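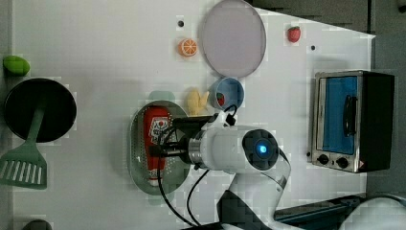
Visit to the Lirngate Handling Laboratory: Care of the Tabletop Cell

Members of the Bitel maintenance circle visited the Lirngate laboratory on January 19, 2019. The tour was led by Elfriede Holzer, who is responsible for the upkeep of the cell used for kitchen handling work.

The cell consists of one white arm with a black gripper, working over a white table. Its objects include a ketchup bottle in an oval perforated tray, a frying pan with a green spatula, a toaster oven and several pieces of toy food. Ms. Holzer explained that the layout is reset from a printed sheet at the start of each shift.

Most of the discussion concerned cables. The black cables at the gripper hang in loops, and their slack is checked every 18 operating hours. A cable that is too short pulls on the connector when the wrist turns; one that is too long can catch on the objects. The laboratory has replaced 3 cables since the cell was commissioned, all of them at the connector end.

The gripper fingers are cleaned with a damp cloth and inspected for wear after 575 grasps. The log stood at 3,228 grasps on the day of the visit. Finger pads are supplied by Luvar and are changed as a pair – never singly – after which the closing position is taught again.

Visitors also asked about the table. It is wiped down daily, and the fastening of the arm's base is checked with a torque wrench once a month. Replacement screws are ordered through Zieliński.

The circle thanks Ms. Holzer for her time. A return visit is planned for March, when the wrist unit is due for service. Members wishing to attend should register with the Bitel office.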